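Das Obst auf der Tagesdecke

Wer im Dezember nach Vukthorpe kommt, merkt schnell, dass in den alten Pensionszimmern oben am Hang niemand so recht weiß, wohin mit den Einkäufen. Die Küchen sind klein, die Fensterbretter schmal, und so wandert alles, was der Markt hergibt, erst einmal dorthin, wo Platz ist. Bei Saskia Hoani ist das seit Jahren das Bett. Ich habe sie an einem grauen Nachmittag besucht und bin viel länger geblieben, als ich vorhatte, weil es Tee gab und dann noch einmal Tee, und weil sie über Pflaumen so reden kann wie andere Leute über ihre Enkel.

Ihre Großmutter, erzählt sie, habe jeden Einkauf zuerst ausgebreitet. Eine Unterlage kam über die Decke, darauf das Obst, Stück für Stück und mit etwas Luft dazwischen, damit sich nichts drückt. Dann wurde geschaut: Was muss heute weg, was hält bis zum Wochenende, was kommt in den Topf? Saskia macht es genauso - nur dass sie dabei Radio hört und zwischendurch die Hälfte der Mandarinen isst.
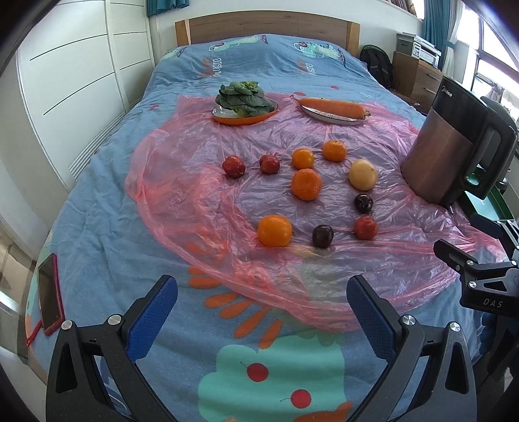 Wie lagert man Pflaumen und Mandarinen am besten, wenn keine Speisekammer da ist?

Reife Pflaumen gehören in den Kühlschrank und sollten erst kurz vor dem Essen gewaschen werden. Noch feste Früchte dürfen ein paar Tage im Zimmer nachreifen. Mandarinen mögen es kühl und luftig, am liebsten nebeneinander in einer flachen Schale.

Mit dem Gemüse ist Saskia strenger. Möhren wickelt sie in ein feuchtes Tuch, Blattgemüse kommt noch am selben Abend auf den Tisch, meistens mit Knoblauch und einem Schuss Essig. Ihr Nachbar Raimo Saarinen schwört dagegen auf eine Kiste mit Sand im Keller, und darüber können die beiden sich im Treppenhaus wunderbar streiten. Er hat dort unten noch Möhren vom Herbst, sie glaubt ihm kein Wort.

Für Kompott nimmt sie am liebsten dunkle Pflaumen, die auf Fingerdruck ein wenig nachgeben. Auf ein Kilo kommen 100 Gramm Zucker, ein Stück Zimt und die Schale einer Zitrone, dann darf alles leise vor sich hin köcheln, bis es im ganzen Flur duftet. Zwei Gläser gehen an Raimo, trotz des Sandes. Als ich mich schließlich verabschiedete, drückte sie mir auch eins in die Hand, noch warm, in eine alte Zeitung gewickelt, und rief mir hinterher, das Glas wolle sie aber wiederhaben.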